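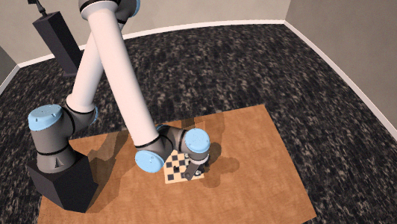 Our project was a motion planner for a six-axis arm that plays chess, and this report covers the second half of the work, from the first working simulation to the final tests. The planner takes a move in ordinary chess notation and turns it into a set of joint positions for the arm to follow. All of it was developed in simulation, in a package we called Skandum. The board is small compared with the arm, so when the gripper goes down among the light pieces the two long links fold into a steep, narrow V turned upside down, with the elbow high above the pedestal. That folded posture caused most of our difficulties, and a good part of the report is about it.

Home Projects Reports Downloads Contact

1. Structure of the software

Skandum has two programs that talk to each other over a local socket. The first, Adon, keeps the state of the game. It knows which piece is on which square, checks that a move is legal and splits it into simple actions. A normal move is one pick and one place. A capture is two of each, as the taken piece has to be removed first. Castling is treated as two normal moves, king first.

The second program is the planner itself. It receives a pick or place action with a target square and the type of piece, and works out a path from the current position of the arm. We used the simulator's own physics for contact between the gripper and the pieces, and did not write our own.

We had first meant to put everything in one program. This was given up in May, when a crash in the planner kept wiping out the game state and we had to set the pieces up again by hand every time.

2. Planning method

Each action is split into three parts: a travel move above the pieces, a straight descent and a straight ascent. The travel move is planned in joint space with a random tree search. The descent and ascent are straight lines for the gripper, cut into short steps, with inverse kinematics solved at every step.

The inverse kinematics gives up to eight solutions for one gripper pose. In our first version the solver picked whichever was closest to the current joint angles, one step at a time. This worked for single moves. Over a whole game the arm drifted into awkward postures, and sooner or later a descent would start in a posture that could not be kept all the way down. The wrist then flipped over halfway and knocked down the neighbouring pieces.

The fix was to choose the solution for the bottom of the descent first, and then work backwards up to the travel height. If any step on the way up needed a jump in a joint angle, that solution was thrown out and the next one tried. We also fixed the elbow to the upper position for all squares. This loses some freedom but none of the squares need it.

Collision checks use capsules for the links and boxes for the gripper fingers. Pieces are cylinders whose height depends on the type. The pedestal and the wooden board under the chessboard are included as boxes. The walls are left out of the check — the arm was never given a target that would bring it near them.

3. Calibration of the board

The planner does not assume that the chessboard is square to the base of the arm. Its position and rotation are read from a settings file, and the 64 square centres are worked out from there. We lost several days to a sign error in the rotation. It did not show with the board straight, and with the board turned it moved every target towards the wrong corner. There is now a test that turns the board through a full circle and compares the square centres with values worked out on paper.

4. Tests

We ran 1000 random pick and place actions, each from a random legal position taken from a set of recorded games. An action counted as failed if no path was found, if a piece other than the target was moved, or if the piece was placed outside its square.

With the first solver, 473 of the actions failed. With the backward method and the fixed elbow, this fell to 13. Of these, 11 were cases where no path was found in the time allowed, and 2 were pieces knocked over by the gripper fingers. Both of those were pawns standing next to a king or queen. The cylinder for the tall pieces is narrower than the base of the model, and we think this is the cause, but we did not have time to confirm it.

Planning time was not measured in a careful way. Long waits happened mostly on the far corner squares, where the tree search had to restart.

5. Problems left open

The gripper always closes along the same direction relative to the board. Letting it turn to suit the gaps between pieces would probably remove the knocked pawns. The planner has an option for this, but it is switched off because it made the wrist flips come back.

Adon does not handle promotion. The game stops and waits for the user to swap the piece in the scene editor.

Nothing was tried on a real arm. The joint speed limits in Skandum are set low, and gripper contact in the simulator is more forgiving than we would expect from hardware — pieces held at a slight tilt stood up straight when released, for example. Anyone who carries this on should start with the grip.

6. Running the code

Start Adon first and then the planner, otherwise the planner exits without a message. The settings file for the board is in the folder named config. The test positions are in a separate archive called Marulanda, which has to be unpacked beside the main folder. The random seed is printed at the start of each run and can be passed back in to repeat it.

Report handed in 14/06/2018, Keredov project group.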